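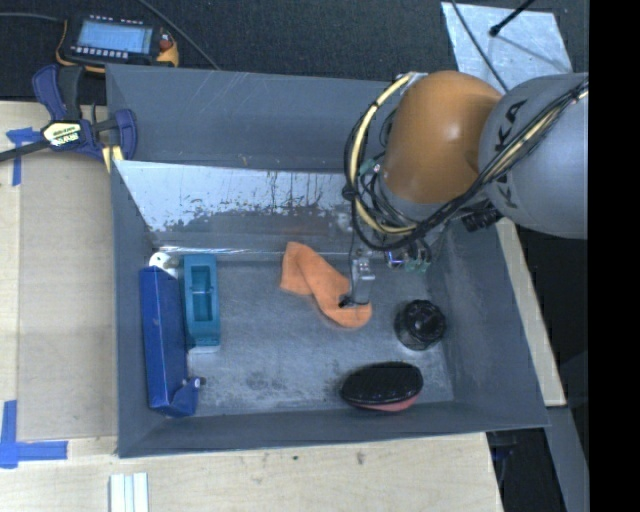 Steel bins wear out from the inside. The outside can look fine for years, with the paint still on and the corners square, while the floor gets rubbed down to a dull gray and the walls pick up long thin scratches.

I bought 2 of them at the Gramell clearance in October, 4 miles outside Kellville, and I've spent most of my evenings on them. I wanted something big and open for the laundry room that a kid couldn't tip over.

The bend where the floor meets a sloped panel is the part to look at before you buy. Dirt packs in there and so does lint. I use an old toothbrush and dish soap, then wipe it dry with a rag. Scuffs on bare metal don't bother me and I leave them alone. A ragged edge of old paint is different, because it catches on knit fabric. I sand those spots by hand until a sock slides over them without snagging.

Size matters too. One sock in the bottom of a deep bin is a long reach, and I ended up keeping a pair of kitchen tongs on a hook nearby.

Next is the second bin, which still needs its rim sanded.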